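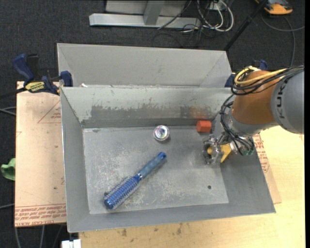 Let the operator be slow

Most of the advice given to people who drive a robot arm by remote control is about speed. Get the object, move it, go to the next one. I did this work at Hukberg for two years, and I think the advice is wrong.

A round hairbrush is a good case. The handle is slim and smooth, the head is thick and covered in bristles, and there are two sensible places to grab it. A person at the controls needs a moment to pick one. If you push for 40 grasps an hour, that moment goes away, and the operator grabs whatever is closest. The robot then learns to grab whatever is closest.

Erick Urio, who trained me, let us take as long as 12 seconds before the first move. Our totals looked poor next to other teams. I still prefer our recordings – you can tell from the path of the arm what the person meant to do.

The usual objection is cost, and it's fair. Slow sessions mean fewer examples, and a bin of mixed objects needs plenty of them. Small, blocky things near a wall are hard enough that you want many tries from many angles.

But a hurried example has to be paid for too, usually by whoever sorts the recordings later. I would take 195 careful grasps over twice as many rushed ones, and I'd stop printing the hourly count on the operator's screen.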